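Drurar: Sugar Intake Logging and Plaque Scores in School-Age Children

1. Background

Frequent sugar intake is a known risk factor for tooth decay in children. The Drurar project tested whether a daily snack log, filled in by parents, tracks plaque scores better than a single questionnaire at the dental visit.

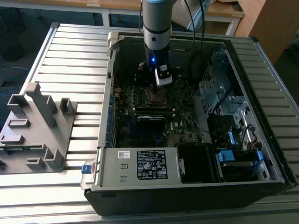

Snack entries were stored as one row per eating event, with time, food type and a stickiness grade. Grades ran from rinses away to stays in the grooves of the molars. All records were kept on a local desktop tower, and no data left the building. A tower of this type opens from the side, with the motherboard and the memory slot in reach once the panel is off, so storage and memory could be serviced on site.

2. Data collection

Parents submitted 1,082 snack entries. After duplicates and entries without a time were removed, 496 remained. Plaque was scored with a disclosing tablet by 2 raters, each blind to the log. Scoring took place on Thursday afternoons, before any brushing.

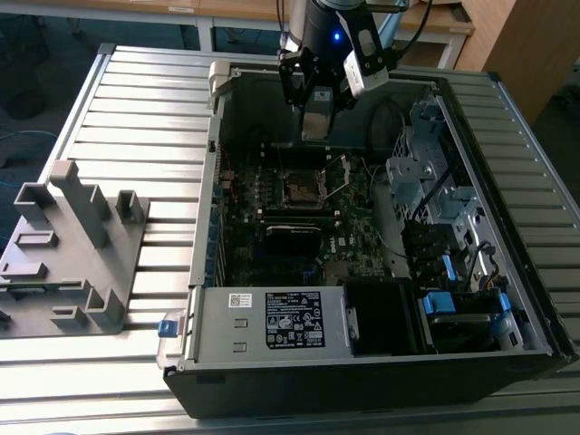
Tharun Pinto
Student author, data analysis

Entries were grouped by the gap between eating events. Sweets eaten with a meal were counted as part of the meal. Sweets eaten alone were counted as separate events, including those less than an hour apart. Sugar-free gum was logged but left out of the model.

Number of events per day was a stronger predictor of plaque score than total amount of candy. Stickiness grade added little once the number of events was included. The questionnaire missed most evening snacks.

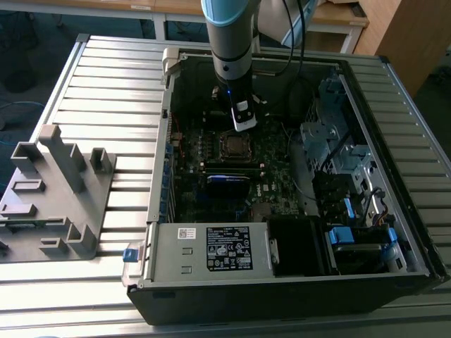 3. Limitations

Parents did not see snacks eaten at school. The raters disagreed most on the lower front teeth, and those scores were averaged. Brushing time was self-reported. Jagadeesh Nambiar checked the scoring sheets against the database in August and corrected the tooth numbering.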